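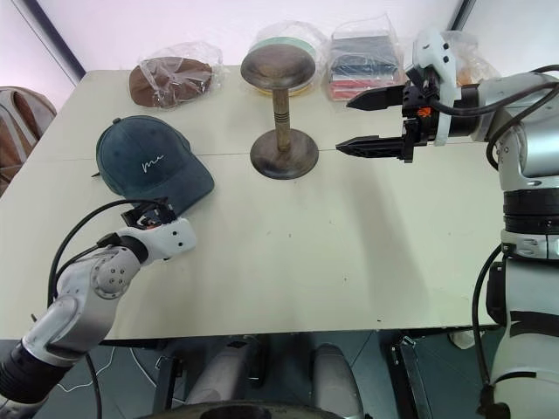

# 発表ノート:帽子陳列タスクにおける右グリッパ過把持停止の解析

2020/08/25 社内技術報告会用 持ち時間20分

## スライド1 表題

- 対象は Wollia セルの双腕機。作業は袋入りの帽子と裸の帽子を扱い、帽子スタンドに載せるところまで。
- 報告範囲は右腕の停止事象のみ。左腕の軌道ずれは別件で、今日は扱わない。

## スライド2 事象の概要

- 袋入り品の把持中、右グリッパの指が目標幅を越えて閉じ続け、過電流保護で停止した。
- 停止後も把持力が残り、指を手で開けなかった。復旧は電源断による。
- 人身の被害なし。袋の破れと、中の帽子のつばの変形を確認。
- 試行ログ2,890件のうち、該当は22件。全件が透明袋に入った対象物で発生している。裸の帽子では0件。

(ここで一度止める。発生率より、裸の帽子で出ていない点を先に見てもらう)

## スライド3 当初の推定と棄却

- 最初に疑ったのは指先の鋸歯形状。袋のしわに歯がかかり、開閉方向の抵抗が増えるという仮説。
- 平滑な指に交換して再試験したが、同じ停止が出た。鋸歯は主因から外した。
- 次にケーブルの張力。アーム上を回るループを長くしても変化なし。

## スライド4 原因

- 直接原因は、把持完了判定が視覚側の推定幅に依存していたこと。
- 透明袋の表面反射で奥行きが欠測すると、Liltov の幅推定モジュールは直前の有効値を保持する。この値が実際の対象幅より小さいと、指は対象に触れた後も閉方向の指令を受け続ける。
- 接触検出は実装済みだったが、1月の更新で判定の優先順位が幅推定より下になっていた。変更記録には「誤検出対策」とだけある。
- 欠測フラグは出力されていた。受け側が読んでいない。

## スライド5 安全上の論点

- 過電流保護は駆動部を守るための機能で、人や対象物に対する力制限の代わりにはならない。今回の停止を「保護が正常に働いた」と分類した一次報告は訂正する。
- 停止後に把持力が残る点は、指を挟まれた場合の救出手順に直結する。現行の手順書は、通電状態での手動開放を前提に書かれている。

## スライド6 対策

1. 接触検出を最優先に戻す。誤検出はしきい値側で対応する。
2. 欠測フラグが立っている間は閉動作を禁止し、2秒続いた場合は退避する。
3. 把持電流の上限を、過電流保護とは独立に設定する。
4. 救出手順を改訂し、電源断後の開放操作を追加する。操作はセル横に掲示。

1と2は Wollia セルに適用済み。3は Ibarra 側の制御盤の改修待ち。4は原稿を回覧中。

## スライド7 残件

- 対策後の試験では、袋入り品での再発なし。ただし積み重ねた布製品の袋は形が定まらず、試行数も足りない。
- 同じ版の判定処理が Arnau セルにも入っている。対象物は箱が主だが、確認が済むまで透明包装品の投入は止めてある。

## 質疑用メモ

- 「反射対策の照明は」→ 偏光板を試験中。欠測は減るがなくならないため、判定側の対策を先に入れた。
- 「なぜ試験で見つからなかったか」→ 1月の更新時の回帰試験に袋入り品が含まれていなかった。項目は追加済み。
- 「袋から出して供給できないか」→ 前工程の変更になる。この場では回答しない。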